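Search the newsletter
Enter keyword
Go

Last updated: January

BOX SEASON IS BACK, AND WE ARE READY FOR IT

If you stopped by the Bergeron Street hall any evening this month, you heard it before you saw it: that long ripping squawk of packing tape coming off the roll. The winter mailing is under way! Last year we sent out 224 parcels, which was a record for us, and this year the list from Skullmont alone has 41 new names on it. I could not be happier about that, and my thumbs will forgive me eventually.

For anyone new, the winter mailing is how we get books, yarn, puzzles and warm socks out to neighbors who live too far up the valley to come to the swap in person. People drop things off in Litodville, we sort them, and then everything has to be boxed so that it arrives looking like somebody cared. The boxing is my favorite part. I know that's a strange thing to say about cardboard, but there is something really pleasing about a carton with square corners and a flat top, and once you've done a few you start getting picky about it.

Thérèse Dufour taught most of us how to do it, and her method hasn't changed. Bottom flaps first, short ones in, long ones over. One strip down the seam and far enough over each end to grab the side. Then turn it up, fill it, and shake it gently. If you hear anything slide, open your hands and go get more paper. She likes the tall narrow cartons for yarn and rolled blankets (they waste less space) and the low wide ones for books, and she will absolutely repack yours if you put books in a tall one. Ask Brayden Li, who did it twice.
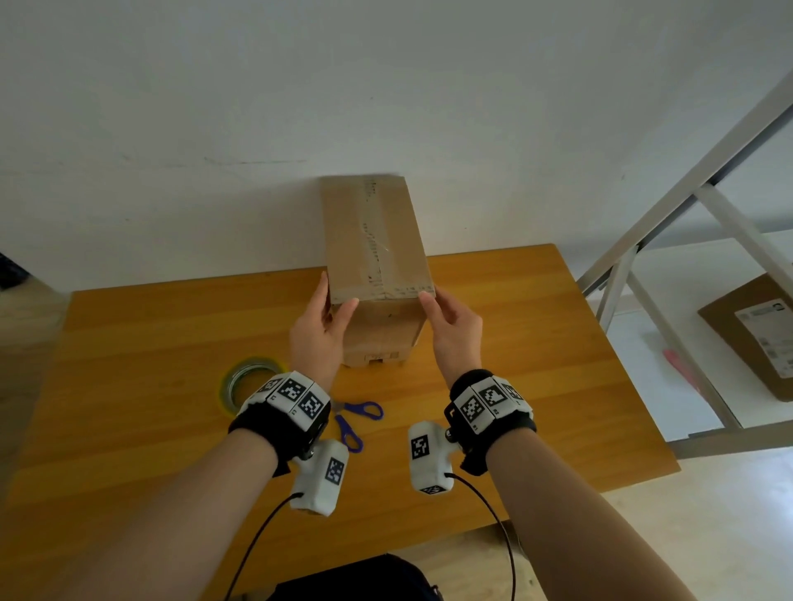
Now, about tape. We had a lively discussion over wrinkles this year. Laurier Sutherland holds that a wrinkled strip should come off and be done over, and Mackenzie Nguyen says that if you rub it down hard with the side of your hand it will hold just fine and you've saved a foot and a half of tape. I'm with Mackenzie. A crinkle down the middle never bothered anybody's socks. What does matter is pressing the ends down well, especially at the corners, where a loose bit will catch on everything in the van.

A few other things we've learned. Fold the end of the tape under when you set the roll down, or the next person will spend five minutes picking at it with a fingernail. Cut with scissors, please, and leave the box cutters in the drawer. Labels go on after the box is closed. And stand your finished box on the table and press on the corners before you carry it off. If it leans, it wants more in the bottom.

We've been given 600 flat cartons by Berkoter, the shoe people out by the rail yard, in three sizes, and they are lovely clean ones. Storage is a bit of a puzzle at the moment (mind the stack behind the coat rack). What we could still use is clear tape, brown paper, and a couple more pairs of scissors that cut all the way to the tip.

Evening sessions start at 6:30 and go until the tea runs out. Zachary Kowalchuk has the key and the sign-up sheet. Kids are welcome, and they're terrific at stuffing paper. The van leaves for Skullmont as soon as the last shelf is full.

Contact the newsletter desk: Box 2117, Litodville | © Litodville Winter Swap | Back to top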